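Basketball Care in the Garage and Workshop

Applies to composite and genuine leather balls, sizes 5 through 7. Rubber outdoor balls tolerate more and are covered in the last two paragraphs.

Inflation. Most composite balls are stamped with a range of 7 to 9 psi. Read the stamp next to the valve before adding air. Pressure falls with temperature, so a ball left in an unheated garage in January will read low even when the bladder is sound. Bring it indoors overnight and measure the next morning. A gauge that reads in half-pound steps is accurate enough. The dial on the Dillero hand pump is small but agreed with my tire gauge at the low end of its scale.

Needles. Wet the needle with water or a drop of glycerin before every insertion. Do not use cooking oil or penetrating oil, both of which soften the valve rubber. Push straight in with a slow twist. A bent needle should be thrown out, not straightened. Needles are cheap, and a punctured bladder on a glued ball ends its life.

Bounce check without a gauge. Hold the ball so its underside is at 6 feet and drop it on concrete or hardwood. The top of the ball should come back to between 49 and 54 inches. Mark both heights on the wall with masking tape. Carpet, rubber matting and asphalt give useless readings.

Cleaning composite. Use lukewarm water with a few drops of dish soap on a microfiber cloth. Wipe along the channels first, then across the panels. Go over it again with a cloth wrung out in plain water and let it air dry for 16 hours away from a heater. Alcohol wipes strip the tack from the cover and should be avoided.
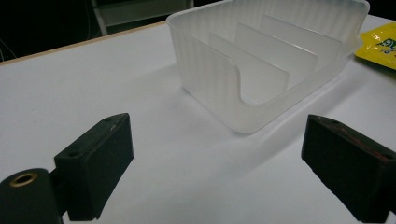 A reader who signs as Xiao wrote that soap left her daughter's ball slicker than before, and that the grip came back only after three passes with plain water. Soap residue in the pebbling would produce that result. Use less soap, and change the rinse water once it clouds.

Cleaning leather. Dry brush only, with a soft shoe brush. Water marks the cover and raises the grain at the seams. Leather balls darken with handling, and the darkening should be left alone.

Storage. Keep balls off concrete floors, out of direct sun, and away from the water heater. A wall rack made from two lengths of dowel, set 7 inches apart center to center, holds a size 7 ball without flattening it. Mesh bags are fine for transport. For long storage, drop the pressure by 1 psi and rotate each ball when you think of it.

Slow leaks. Submerge the valve area and watch for bubbles for a full minute. Bubbles at the valve usually stop after a drop of glycerin and a few needle strokes. Bubbles at a seam mean the bladder has failed. The Camska sealant works on rubber balls, but adds weight on one side if the ball is not spun while it sets.

Outdoor rubber balls can be scrubbed with a nylon brush and hosed off. Replace them when the pebbling is worn smooth over the area of a palm.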